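Speaker notes – Comparing parallel grippers on small parts
Malte Reinholz, Lorach
Version 2026-01-10

Slide 1. Title

Keep it short. Name, group, one sentence on the subject: two parallel grippers, same arms, same controller, small objects. Say that questions can come in at any point. Kai Kleinschmidt did the controller work and is in the room, so anything about timing goes to him.

Slide 2. What we wanted to know

We had been using the Pernwood fingers for two years and had stopped looking at them critically. The complaint from the people running the cell was that small parts rotated in the grasp between pick and place. Large parts were fine. The question was whether the rotation came from the finger, from the closing force, or from the way the controller ends the closing move.

Say clearly that this is a bench comparison. We did not test service life and have nothing to say on it.

Slide 3. Setup

Two arms, one table, one parallel gripper per arm. Black cloth on the table. The cloth was Heike Bauerfeind's suggestion, after the segmentation kept picking up reflections from the bare surface. It moves a little when a finger touches it, so pick heights were taught 2 mm above the cloth and corrected by force contact.

Each arm ran alone while the other was parked with its fingers open. We tried running both together and gave up on it for the comparison, as vibration from one arm showed up in the force trace of the other. Mention that the joint traces are in the backup slides.

Slide 4. Procedure

Run 100 picks per gripper and per closing force. The object starts in a marked position, is lifted, held for 5 seconds, moved across and released over a container. Score at three points: after lift, before release, after release.

Rotation is measured from the overhead camera at the first two points. The third point is scored pass or fail only. If the object ends up in the container it is a pass, including when it touches the rim on the way.

Pause here. At the rehearsal Keir Aitken asked why the rim contact counts as a pass. The answer is that the operators don't care, and we were measuring what they care about. Rim contacts were logged separately for anyone who wants them.

Slide 5. Closing force

Show the plot without comment first, then walk along the x axis. At the low setting both grippers lose parts during the move. At the high setting the Buschmann fingers hold better, but soft objects deform and stay slightly stuck to one pad at release. The middle setting is where the two differ least.

Do not read out the individual values. The table is in the handout.

Slide 6. Closing move

This is the main result, so take time over it. The original controller closes at constant speed and stops on a current threshold. With a light object the threshold is reached late, one finger arrives before the other, and the part is pushed sideways before it is held. Kai's version slows down over the last 5 mm and waits for contact on both sides. Rotation after lift dropped with both grippers. The change in fingers alone gave us less than the change in the closing move did. 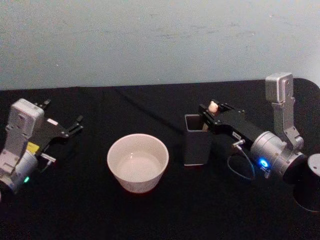
Release has the same problem in the other direction. If the fingers open at full speed, a light object can follow one pad and leave the grasp sideways. We now open in two steps: a small slow opening, a short wait, then the full stroke. It costs cycle time. For large parts we turn it off.

The height above the container matters too. We started high to stay clear of the rim and then came down in steps. Lower is better for accuracy, up to the point where the cable on the wrist side starts to limit the approach angle. Hauke Heitmann has since rerouted it on the second cell, and those runs are not in this data set.

Slide 7. What went wrong

Calibration drift on one arm. We caught it after 19 picks, discarded them and repeated the block. The cause was a loose screw on the gripper flange. Torque check is now part of the start procedure.

The camera exposure was left on automatic for the first block. White objects on black cloth came out too bright and the rotation estimate was noisy. Fixed exposure from then on. Anyone repeating this should lock exposure before doing anything else.

Slide 8. Recommendation

Change the closing move first and measure again before buying fingers. If rotation is still too high, try the Buschmann set at the middle force setting. The Porkcombe site has asked for the parameter file – it goes out in March together with the revised start procedure.

If time is short, skip slide 7 and come straight here from slide 6.

Backup slides: joint traces, rim contact log, pad wear photos, force sensor zeroing.

Recent items
Zeroing a wrist force sensor between blocks
Fixed exposure settings for overhead cameras
Lorach bench notes: flange screws and torque values
Slides: two arms on one controller
Pad materials for light parts, part 2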